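Orkia handheld gripper build, progress report for September
To: small projects fund, Prolmont shared workshop

Sorry this is short on polish, writing it between print jobs. Same headings as last time where I could.

Where we are

Both handhelds are built and closing properly. Second one went together a lot faster than the first, mostly thanks to the drilling jig. Pivot pins now a press fit with a drop of retaining compound, no more E-clips pinging off under the bench. Linkage is the long-arm version from the August drawing, with the recesses cut in the outer arms to save weight. Keeping that.

Pads are the big change. The old gray rubber from Tevex was too hard and cloth just slid out. Went to a softer blue pad, glued, edges trimmed by hand. Grip on thin cotton much better. On thick knits I still have to squeeze harder than I'd like, wrist gets tired after a while. Spring is probably too stiff, see below.

Moved the cloth work out of the workshop and home for now. Metal dust was getting on everything and the light in there is hopeless past 4 pm. By the window I get decent daylight and a surface at a sensible height. Downside is the background changes all the time, but for the sorting and folding work that is more or less what we want.
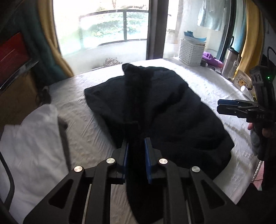
Blue pads fitted, jaws open over a black garment. Second handheld at right.

Dark cloth is the hard one. Black on a white cover is easy enough to find, but the creases inside it are not, and picking up one layer instead of two is mostly luck so far. Have recorded 48 folding runs since the last report, black items the worst of the lot by a good margin. Threw out 7 of them: cable snagged, or I bumped the jaws against the surface and the zero shifted. Cable needs a clip at the housing. Have the clip, haven't fitted it.

Problems

Spring too stiff (above). Hofstetter has a lighter one in the same diameter, ordered, not here yet.

Zero drift on the left unit. Opening reads a little wide once it has been running a while. Could be the magnet creeping in its pocket. Will re-glue it and check again before I blame the sensor.

Glue line on the pads. One pad lifted at the corner, my fault, didn't degrease. Redone and holding so far. If it lifts again I'll cut a shallow pocket in the jaw and seat the pad in it, which means reprinting all the jaws, so I'd rather not.

Printed housing cracked near one screw boss. Thickened the wall and reprinted it in the workshop overnight. Used up the last of the black filament, so next parts may be a differnt color unless somebody donates a spool.

Money

Under budget on hardware, over on filament. Springs and connectors are paid. The only thing left to buy is spare bearings, and I would like to move what's left on the electronics line over to cover them. Please say if thats a problem, otherwise I'll go ahead. Receipts are in the shared folder, one from Prolmont is missing and I've asked for a copy.

Next

Fit light springs, both units. Cable clips. Re-glue magnet, log the opening for a full session. Then folding with both handhelds together, up to 2 hours at a stretch if my wrists allow it, starting with towels and working up to shirts. Drawings need updating too, the ones in the folder still show the clips and the old pads, don't cut anything from them.

Bench time: could I keep the late slot on the printer through the next period? Need it for jaws and the spare housing.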